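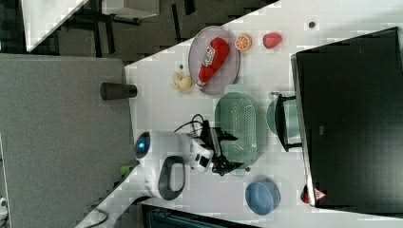
Llevo desde las Navidades pasadas diciendo que iba a ordenar los cacharros de la cocina, y este año por fin me he puesto. Bueno, me he puesto a medias, que ya me conocéis. El método que sigo (si es que se le puede llamar método) consiste en sacarlo todo a una superficie despejada y no volver a guardar nada hasta haberlo mirado con calma. Así acaba una con el escurridor verde claro, el ovalado de los agujeritos, compartiendo mesa blanca con un plato redondo gris tirando a lavanda, un cuenco azul y otro verde menta, y con el bote de kétchup tumbado encima del plato como si fuera la cena. Y con fruta de mentira, claro: la rodaja de naranja, la fresa y los plátanos amarillo pálido, que en teoría viven en la caja de la cocinita y en la práctica viven donde les da la gana.

Inicio Recetas Casa Orden Sobre mí Contacto

Buscar en el blog… Buscar

Empecemos por los cuencos, que son mi debilidad. Tengo demasiados y lo sé. El problema es que cada vez que veo uno en un color apagado, de esos que parecen lavados mil veces, me lo llevo a casa pensando que es justo el tono que me faltaba. En junio hice una purga muy seria y me prometí no comprar ninguno más, y en septiembre ya había caído otra vez (era para ensaladas, me dije, y ensaladas hemos comido pocas). He decidido quedarme con los que caben apilados en un solo montón. Los que sobran se van a la bolsa de regalar, que ahora mismo está en el pasillo estorbando a todo el mundo.

Los escurridores son otro cantar. ¿Cuántos hacen falta en una casa normal? Yo antes tenía uno enorme, metálico, que ocupaba medio armario y que sacaba de uvas a peras. Los ovalados me resultan mucho más cómodos para lavar fresas de verdad o para dejar unas patatas cocidas soltando agua, así que el grande ha pasado a mejor vida – se lo ha quedado mi hermana, que cocina para un regimiento y está encantada.

Y luego está el asunto de la comida de juguete. He probado cestas, cajas con tapa, una bolsa de tela con cordón... La bolsa duró dos días. Lo que mejor nos ha funcionado es un cajón bajo en la propia cocina, junto a los táper, de 38 centímetros de ancho, con un organizador de Gilow que compré para los cubiertos y que resultó ser demasiado grande para el cajón de los cubiertos. Cabe casi todo el mercado en miniatura. Y si mientras yo hago la comida alguien quiere «cocinar» a mi lado, tiene sus ingredientes a mano y no me vacía la nevera.

Una cosa que sí cronometro es el rato que le dedico: 30 minutos y paro, esté como esté. Antes me liaba la manta a la cabeza un sábado entero y terminaba de mal humor, cenando de pie y con los armarios abiertos. Ahora pongo un pódcast, hago mi media hora y lo que quede, para mañana.

Me faltan el armario de las especias (miedo me da) y la balda de encima de los fogones, donde hay moldes que no he usado en la vida. ¡Si alguien hace bizcochos con forma de corona, que me escriba y se los mando!

29 de diciembre de 2022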